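The Saturday Robot Club Wants to Stock Your Shelves. It Has a Way to Go.

By ten on a Saturday morning the parking lot behind the Paredes building is full, which is odd, given that every business in it is closed. The cars belong to the parents of 18 high school students who meet on the second floor to teach a robot to put things on a shelf.

I should say up front that I didn't come as a believer. I have sat through a lot of school robotics demos. Most of them end with a machine bumping into a wall while a gym full of adults claps. The press release for this one promised that students would be "shaping the future of retail," and I have a folder of press releases like that.

The club is called Stindumow. The name was picked by the first group of students, none of whom are still around to say what it means. It runs from October until the school year ends, and it builds toward a regional contest called the Prinon Challenge, where teams bring a program, load it onto a shared type of machine and try to restock a small store aisle. There are points for speed and points for neatness, and a long list of ways to lose both.

What the money buys

Joining costs each family 500 dollars for the season. For that, a student gets a seat, a login and a share of time on the robot, a two-armed machine with jointed fingers that the club leases by the year. There are two scholarship seats. Both were taken when I visited, and there was a waiting list.

The price bothered me more than it seemed to bother the parents. Several of them compared it to travel soccer and thought it came out pretty well. Maybe so. But a soccer player gets to kick the ball. On the morning I sat in, the students got the robot in short turns, and the rest of the session was spent at laptops, waiting and eating pretzels. One boy finished his math homework, then helped the girl next to him finish hers.

The club's handbook says students learn to "program a robot." What I watched was closer to babysitting. In most of the work, a student steers the arms by remote control while the software, a package called Iralo, records the motion. Do this enough times and Iralo tries to copy it. The students label each run as good or bad, throw out the worst ones and start again.

A tally taped to the door put the number of recorded runs this season at 1,329. I asked how many of those were any good. Opinions differed, and the discussion got loud. One student felt that if the item ended up on the shelf, it counted. Another said a fallen package was a failure no matter what shelf it fell on. The second student had clearly read the contest rules.

To be fair, this is the part of the morning I liked best. A room of teenagers arguing over what "done" means is doing real work, and it's work a lot of grown-up companies skip.

Chips, of all things

The task for the week was snack canisters. They look easy. They're all one shape, they don't squish, and any toddler can pick one up. They also roll, and a tall, narrow thing will tip if you let go of it a moment too soon. The students talk about letting go the way golfers talk about putting.

The practice aisle is a shelving unit next to a steel table, set up on striped office carpet. A student at the controls has to get the hand around a canister, bring it across to the shelf and set it down standing up without knocking into whatever is already there. Contest rules give no credit for a canister on its side.

I watched for most of an hour. My notes from that hour contain the word "almost" a great many times.
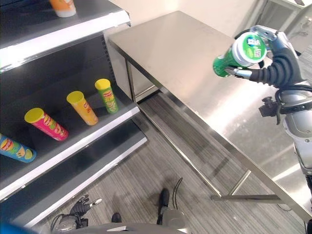
So what are they learning?

I put this to the coaches, and the answers were a mix. One talked about careers. I'm wary of that. Stores have been told for years that robots will soon be stocking the aisles, and the person filling the chip section where I shop is still a person. A 16-year-old signing up because there's a job waiting at the end should ask to see the job.

Another coach gave a plainer answer. She said the students learn how hard it is to do something they've never had to think about. She wants them to be harder to fool. I found that more convincing, though I don't see why it needs a leased robot and a 500 dollar fee.

Then there's the contest. Stindumow has been to Prinon twice and has never made it past the first round. The coaches blame the practice space, which they say has different light from the contest hall. The students blame the coaches. A parent told me, out of earshot of both, that the winning team last time had a machine of its own and could practice every day after school. If that's true, the contest is measuring something other than what the kids know.

I'd like to see the club publish its failures along with its wins. The runs are all saved. A simple chart of how often a canister ends up standing, month by month, would tell a family more than any handbook. When I suggested it, two of the students said they had already started one. They wouldn't show it to me until they had fixed the labels.

The session ended at noon. The students shut down the laptops and argued about who had the first turn next week, and I went down to the parking lot with the boy who'd finished his math. He said he might quit and do track. Then he said he'd probably stay through the contest, because he thought he knew what was wrong with the grip.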